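Jekia Feeder Cell: Set-up and Demonstration Guide
Section 6. Preparing the Cell for Visitors

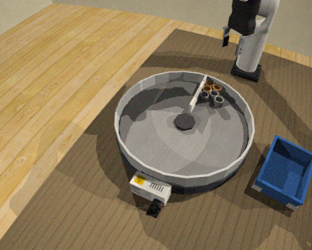
6.1 Purpose of this section

This section explains how to prepare and run the standard visitor demonstration on the Jekia feeder cell. It applies to open days, customer visits and school groups received at the Marín site, and to demonstrations given by trained hosts at other locations. It does not replace Section 3 (Installation) or Section 4 (Safe Operation), both of which must be read first. The demonstration is prepared in the Pulteo simulation before it is run on the cell, and the two layouts must match. In the simulated layout, the robot arm stands behind the round drum, the blue bin rests beside it, and the orange and gray rings are grouped next to the white divider bar. The bin is empty at this point. This is the start position for every run described below.

6.2 Roles

Two people are required for each demonstration.

The operator stands at the operator panel, controls the cell and does not speak to the group while the arm is in motion, except to give a safety instruction.

The host receives the group, gives the explanation and keeps visitors behind the floor line. The host does not touch the panel.

One person may not fill both roles, even for a single visitor. Operators must hold a current cell authorization. Requests for authorization are sent to Baltasar Lozano, Visitor Program, Marín.

6.3 Before the visit

Complete the following steps on the morning of the visit. If the group is expected before 9:00 a.m., complete them the previous afternoon and repeat steps 5 through 8 on the day.

1. Start the Pulteo software on the demonstration computer and open the visitor layout.

2. Check that the layout version shown on the start page is the same as the version written in the cell log. If the versions differ, stop and see 6.8.

3. Run the full cycle once in simulation at normal speed. Watch the run to its end. Do not use the fast-forward control for this check.

4. Confirm that the run ends with the message "Cycle complete" and that no collision warning has been recorded.

5. Switch on the cell at the main switch and wait for the panel to show "Ready."

6. Wipe the inside of the drum with a dry, lint-free cloth. Do not use a spray cleaner inside the drum.

7. Load the rings by hand with their open ends facing upward, close to the divider, as in the simulated layout. Keep the rings clear of the central hub.

8. Place the blue bin in its marked position and check that nothing has been left in it.

9. Test the emergency stop at the panel, then the emergency stop at the host position. Reset the cell after each test.

10. Record the tests in the cell log with the time and the initials of the operator.

Note: Rings that are lying on their sides will be reported as "Part not found." The arm will not attempt to pick them up. Set them upright before the group arrives.

Note: Use only the rings supplied with the demonstration kit. Production rings are similar in appearance but differ in wall thickness, and the grip setting is not suited to them.

CAUTION: Do not reach into the drum while the panel shows "Ready" or "Running." Set the panel to "Hold" first and wait for the tone.

6.4 Speed and program settings

The visitor program is stored as Program 2. It must be selected by the operator before the group enters the room.

Arm speed in the visitor program is limited to 100 millimeters per second. This limit is set by the site and may not be raised for any group, including groups of engineers or returning customers. A visitor who wishes to see the cell at production speed may be shown the production cycle in simulation.

The pause between picks is set to 2000 milliseconds. The pause gives the host time to speak and may be lengthened at the panel. It may not be shortened.

To select the program:

1. Set the panel to "Hold."

2. Press Menu, then Programs.

3. Select Program 2 and press Confirm.

4. Check that the speed line on the panel reads 100.

5. Leave the panel at "Hold" until the host gives the signal to begin.

6.5 Receiving the group

The host meets the group at reception and gives the safety talk before entering the cell room. The talk must cover the floor line, the emergency exits, the meaning of the tone, and the rule that bags and coats are left on the hooks outside.

Children under twelve must be accompanied by an adult at all times. Visitors who use a heart pacemaker or similar device should be asked to make themselves known to the host in private. They may follow the demonstration from the viewing window.

Photography is permitted from behind the floor line. Flash is not permitted while the arm is in motion, as it may disturb the part camera.

6.6 Running the demonstration

1. The host shows the simulated cycle on the wall screen and explains what the cell is about to do. Allow time for questions at this stage.

2. The host checks that all visitors are behind the floor line and raises one hand as the signal to the operator.

3. The operator answers "Clear" aloud and sets the panel to "Running."

4. The cell sounds one tone. The arm moves from its rest position to a point above the drum.

5. The arm picks the first ring and carries it to the bin. The order of picking is decided by the cell and can differ from the order shown on the screen. The host should mention this in advance.

6. The cycle continues until the last ring has been placed or the operator selects "Hold."

7. When the arm has returned to its rest position, the operator sets the panel to "Hold" and says "Stopped." Only then may the host invite the group to come up to the floor line for a closer view of the bin.

WARNING: Visitors may not cross the floor line at any stage, including when the cell is on "Hold." If a visitor crosses the line, the operator must use the emergency stop at once. The demonstration is not resumed until the group has been returned to its place and the safety talk has been repeated.

The cycle may be run a second time at the request of the group. The operator reloads the rings between runs, following steps 7 and 8 of 6.3.

6.7 Use of the Rernex display

Where a Rernex display is fitted to the cell, it may be used to show visitors the part camera view during the run. Connect the display before the cell is switched on. The display shows the camera view only and has no control function. Visitors may touch it.

If the display stays dark, continue without it. Do not attempt to reconnect the cable while the group is present.

6.8 If the demonstration cannot be run

Layout versions do not match. Do not run the cell. Update the simulation layout from the site server and repeat steps 1 through 4 of 6.3. If the versions still differ, contact the Visitor Program.

"Part not found" during the run. Set the panel to "Hold," wait for the tone, set the ring upright and continue. The host should explain the message to the group.

Ring dropped outside the drum or bin. Set the panel to "Hold." The operator retrieves the ring. Visitors must not pick it up, even if it rolls past the floor line.

Collision warning in simulation. Do not run the cell. Compare the position of the bin in the layout with the marked position on the table and correct the layout if necessary.

Emergency stop used. Follow the restart procedure in Section 4. Enter the event in the log, whatever the cause.

In all cases where the cell is unavailable, the host may complete the visit using the simulated cycle alone. The group should be told at the start that the cell itself will not be running.

6.9 After the visit

1. Set the panel to "Hold" and switch off the cell at the main switch.

2. Return the rings to the demonstration kit and check them for cracks or worn rims. Set damaged rings aside and report them.

3. Close the Pulteo software without saving changes to the visitor layout.

4. Complete the visit entry in the cell log, including the size of the group and any stop or message that occurred.

Visit entries are reviewed each July. Hosts who wish to propose changes to this section should send them to the Visitor Program before the end of June.

Continue to Section 7, Routine Cleaning.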